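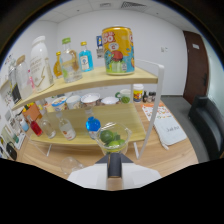 zull_76
Quelle température pour laver des torchons en lin neufs ?
Mahlet Sisay
À 40 pour le premier lavage, seuls, avec peu de lessive. Ensuite 60 si besoin.
prarungate
Pas d'accord. Je lave tout à 90 depuis avril, aucun souci.
zull_76
Même le lin de couleur ?
prarungate
Non, que du blanc.
Mahlet Sisay
À 90 le lin rétrécit, surtout s'il n'est pas prélavé. J'ai perdu 4 cm sur un torchon Nirkum - et l'étiquette disait 60 maxi.
wubshet
Pareil ici. Et pas d'adoucissant, ça essuie moins bien après.
zull_76
OK, je pars sur 40. Merci.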